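**Can a machine tidy up after a kid yet?**

**flusness_dad**
My sister swears we'll all have a chore robot by the time her twins start school. I say no way. Laundry, maybe. But toys? Foam letters? Those things end up everywhere and they're thin and squishy and half of them are upside down.

**delwyn_mcalister**
I work on this stuff at Brevine and I'm more hopeful than you! Letters are my favorite test, because you can't cheat with one grip for everything. We're sorting them onto plates this month.

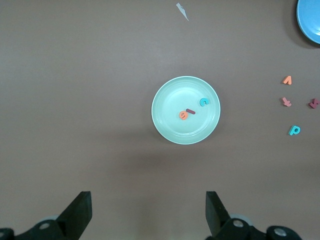 *Letters in the green plate, more still on the table.*

The hard part for me is a pair lying right up against each other, like the orange e and the maroon l. Go for one and you can easily drag the other along.

**filach77**
OK but my 3-year-old does that while eating a banana. Wake me when it does 100 in a row with the dog in the room.

**delwyn_mcalister**
Ha, fair. I wouldn't promise you 100. I'd still take slow and boring over me crawling under the couch at 9 at night.

**wickramasinghe_shop**
Shop floor guy here. We have 2 arms loading trays and they're great as long as every part shows up the same way. Toss in a mixed bin and somebody has to babysit. A house is one giant mixed bin.

**flusness_dad**
Thank you!! Sending this to my sister.

**filach77**
Can it do Legos though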